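I drove out to Sturnwood expecting to talk for 20 minutes with the student who runs the high school robotics club. I stayed until they started turning off the lights. (I did get a very good cookie out of it.)

The club's project this year is called Kindonon, and the goal sounds almost silly: get two arms to tidy up a pile of headphones. "Everybody wanted to stack blocks," she told me. "I said my backpack doesn't have blocks in it. It has tangled cords in it."

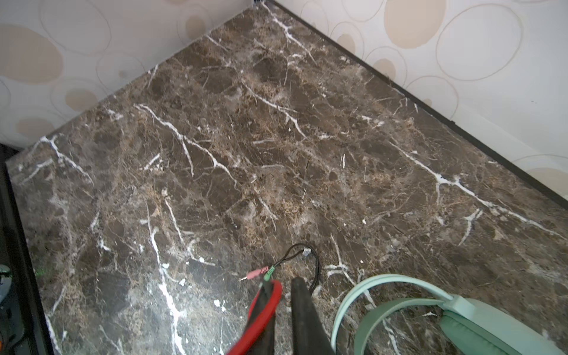 Cords, she says, are what keep her up at night. "A block stays the same shape when you grab it. A cord is a new shape every single time — you pull one end and the other end does whatever it wants." They started in April, and she figures the team has saved about 60 tries so far, plenty of them terrible. She keeps the terrible ones too, which I liked a lot.

I asked whether having two arms makes it easier. She laughed at me! "It's like two people making a bed when they're mad at each other. You have to decide who holds and who pulls."
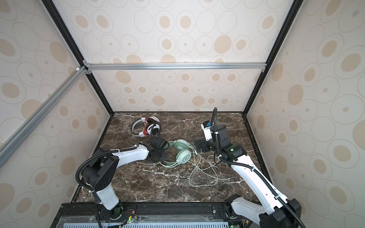
*Both arms over the table, with two pairs of headphones to deal with.*

Next up is the regional meet in Noltalville, where the judges bring their own cords and you don't get to see them first. Is she nervous? "Yes. Mostly about earbuds. Please don't write down that I said earbuds."

I asked again on my way out, and she said fine, I could write it.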